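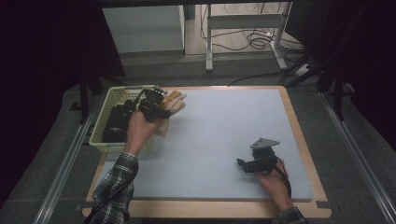

The hand rig on my left, the gripper on my right, and the green basket that everything ends up in.

So I finally have enough hours on the Wirico hand kit to write about it properly! I bought it in February, after Ada Donati wouldn't stop talking about hers, and I've been building and rebuilding it at the shared workshop in Dranley ever since. It was $447 with the servo upgrade, and I paid for it myself.

Quick background. My project is a pair of things to wear and hold: a motorized hand that straps over the back of mine, and a handheld gripper for the other side. The gripper is my own design. The hand is the kit, and the kit is what I'm reviewing.

The good stuff first. The servo blocks sit on the back of the hand and leave your palm alone, and I love that. I can keep it on for 30 minutes before my wrist starts to complain (Nives Bianchini has smaller hands than I do and gives up well before that, so try one on if you can). The fingers are nicely molded and the joints came out of the bag moving freely, no sanding at all. My last kit, an old Valentini, had me filing knuckles for a whole weekend.

Assembly took me two evenings. The manual is fine up to the thumb and then it gets weird – step 14 shows the bracket mirrored, and I had the whole thumb on backward before I caught it. Support did answer my email, and they sent a corrected page the next morning.

Now the cables. They run back along the wrist, and the supplied clips are junk. Two of mine snapped the first night. I switched to hook-and-loop ties and haven't had to think about it since. I'd also budget for a longer power lead, the one in the box is way too short if you want to stand up.

One tip: put a sheet of foam board on your table. Dropped screws don't bounce, and small parts are so much easier to find on a plain pale surface. I got mine at the craft store in Indville for next to nothing.

Would I buy it again? Yep, but I'd wait for one of their sales. Four stars from me, and I'd go to four and a half if they fixed those clips. I'll add an update once I've tried the softer fingertips, they're on back order right now.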